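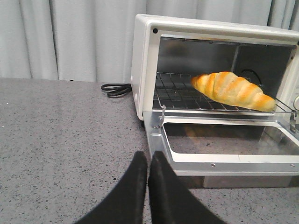 About Plindel

Plindel is a small robotics workshop in Trullden, and we teach robot arms to manage ordinary kitchen jobs: opening a door, lifting out a bread roll, putting it down without squashing it. Amândio Abreu and Valter Torres started the company in a rented unit behind the Figueiredo bakery, and although we have moved twice we still buy our rolls there (the staff get through plenty of them too, we must admit).

Every May we open our doors for an afternoon, and it has become the part of the year we look forward to most. More than 700 people have come to see us so far, from grandparents to whole primary school classes, and they ask far better questions than we do! Valter runs the toaster oven demonstration on the kitchen counter, using our Sturnudex control software, and anyone who fancies a go can guide the arm themselves for a few minutes with one of us standing beside them.

If you can't make the open day, do write to us anyway. We welcome school groups of up to 34 during term time, mornings are best, and there is no charge. There is a step-free entrance at the side, parking across the road, and tea, coffee and squash upstairs when you've finished looking round.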